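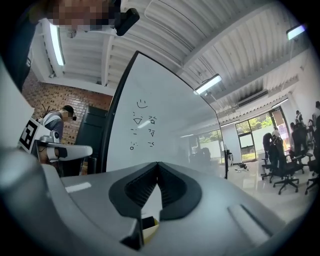 Black ribbed pads on either side of the notch.

Stovley Grip Tape, 13 feet for $6
Review by Noemi Schumacher

The label promises a hold that "never lets go." I wrapped it on a rake, a hammer and the handle of my snow shovel in July, when my hands sweat most. The hammer is fine. On the rake the edges started curling within a month and picked up every bit of grit in the yard. The adhesive leaves a gray smear that dish soap won't touch.

Stovley says it works on "any surface." I'd like to know which ones they tried. Plain cloth hockey tape did as well for me and came off clean. Two stars, both for the hammer.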